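Search tickets
Go
Cikuvari Help Desk
Ticket 412: metal cylinder won't sit steady on the red pad
Opened by Seidu Lamptey, August

I've been told the Korletey set works on any flat table. I have a flat table. I have checked it with a spirit level in both directions and I have checked the white board that goes on it, and the short metal cylinder still rocks when it's stood on the round red pad in the middle. Your quick-start sheet says "place and leave". I place it, I leave it, and it has a lean on when I get back. Pad centred on the board, everything else laid out along the back as you like it. 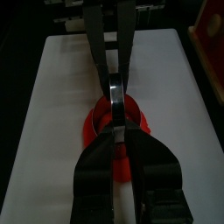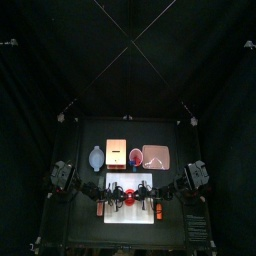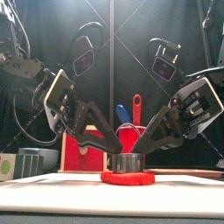 I've already read the help page on wobble and I don't think much of it. It says to "allow the pad to settle", with no word on how long or what settled looks like. I gave it an hour before I wrote this. Please don't send me the link again.

Reply, Lawal Ojo, 9.20 am
Hello Seidu, sorry for the bother. Could you try the pad the other way up? One face can end up slightly domed if the set has been stored with something heavy on top. Then stand the cylinder on the bare white board with no pad at all, and let me know if it still rocks.

Reply, Seidu Lamptey, 11.05 am
Other way up: a bit better, then the same. I say a bit better because I wanted it to be, and I wouldn't swear to it. Nothing was stored on top of it. It lives in a drawer by itself.

Bare board: steady. I pushed the rim with a finger and it came straight back down flat. So I don't accept that the cylinder is bent, in case that was coming next.

Reply, Lawal Ojo, 11.40 am
Thanks, that does help. If it stands well on the bare board then the cylinder and the board are both fine and we're left with the pad. The pad is soft and it's wider than the cylinder, so if the cylinder goes down off-centre one side can sink more than the other. Is it in the middle?

Reply, Seidu Lamptey, 1.15 pm
I would call it the middle. I've now drawn round the cylinder on a bit of paper, cut out the circle and used it to find the centre of the pad, which took me most of my lunch. Ten goes. It leaned on six of them. If being a hair off-centre makes it lean then the pad is too soft for the job, and that's a fault with the pad whatever the sheet says.

I also tried moving the red cup further back in case I was catching it with my sleeve. No difference. I left the wooden box, the pink tray and the blue dish where they were because I can't see how they'd come into it.

Reply, Lawal Ojo, 2.30 pm
They don't, you can leave those alone. The two little orange bottles either side don't matter for this either, before you go moving them.

Could I ask you to press the pad with a thumb at the centre, then near the edge, and tell me which comes back up quicker? Our older pads were a bit uneven. There was a firmer one brought in from Histisell and I'm trying to work out which you've got. There should be a number on the paper sleeve it came in.

Reply, Seidu Lamptey, 3.10 pm
Sleeve says 46. The edge comes back straight away and the centre takes its time. I did it three times because it sounded like the sort of test you give people to keep them busy, but there is a difference, I'll grant you that.

Reply, Lawal Ojo, 3.25 pm
46 is the old pad. I'll send the firmer one. Same size, same red, goes in the same spot on the board. In the meantime you can put a thin piece of card under the cylinder to spread the weight.

Status changed: waiting for part

Reply, Seidu Lamptey, 5.50 pm
Card works, after a fashion. It stayed upright all afternoon – though it slides about if the table gets knocked, so I've swapped one problem for a smaller one. Cereal box card was too bendy. The back of a notepad was fine.

I'd still like the help page changed. "Allow the pad to settle" sent me off for an hour for nothing, and the answer was on the sleeve. Please keep this open until the new pad has had a proper week on the board. I was told the Cilleo lid was sorted as well and that came back twice.

Reply, Lawal Ojo, 6.05 pm
Will do. I've passed the wording on to whoever edits the page and the ticket stays open.

Contact the help desk | © Cikuvari | Back to top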